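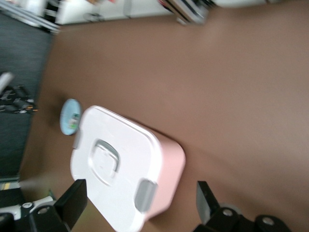

Wrist cam view, pink box with the white lid

Box day again! We're collecting demos for the grasping model, and I'm on the controls while Hauke resets the table.

The wrist view gets so smeary when I move fast (Zuweira has already told me to slow down, twice). So I'm slowing down!

We've got 14 keepers, and I want more than that before lunch. Every start gets a new angle for the box.

Augustina wants the little blue round thing moved around too. Okay, going back in.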